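The Folded Life

Danica Kadlec has opinions about your towels

142 shares
14 comments

There are people who own an airing cupboard and people who own a chair. I belong to the chair. Everything that comes off the line goes on it, and by Thursday the chair has acquired shoulders and frightens visitors.

So I went to see Danica Kadlec, who runs linen-folding evenings from a flat above the old Rulon shoe shop in Unditz. She charges 35 a head, tea included, and has a waiting list. Her pupils arrive with a bag of clean washing and leave with the same washing, smaller.

"People fold as if they're hiding evidence," she told me, taking a fitted sheet out of my hands. I had been holding it for some time.
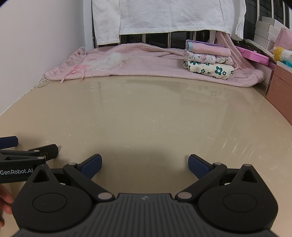 My own difficulty has always been the pile. I can fold one thing. I can fold a second thing to match it, more or less, but a third brings the whole lot down, usually into the sink. Kadlec is strict on the subject: heavy cloths at the bottom, edges inwards, nothing above elbow height. She is less strict about colour, I was glad to find. A cream cloth with teal flowers can sit under a white one with little pink flowers, and a plain pink one trimmed in lavender and light blue can go on top of both, and the sky stays up. What she won't have is a stack arranged for show and never used.

Her other pupil that evening was Cauã Fontes, who had come over from Druvance with 14 pillowcases and no explanation. He folds in thirds. Kadlec folds in quarters. The two of them discussed this with great courtesy for most of an hour, and I ate the biscuits.

There is money in all this, naturally. A shop called Medeiros, 2 streets away, will sell you a linen press for 1,500, which would hold everything I own and possibly me. Kadlec thinks a shelf does the job. She also thinks I should get rid of the chair.

I have compromised by moving it into the bedroom. The pillowcases are in quarters, the towels are in thirds, and the fitted sheet is in a ball at the back, where it has always been happiest.

Filed under: Home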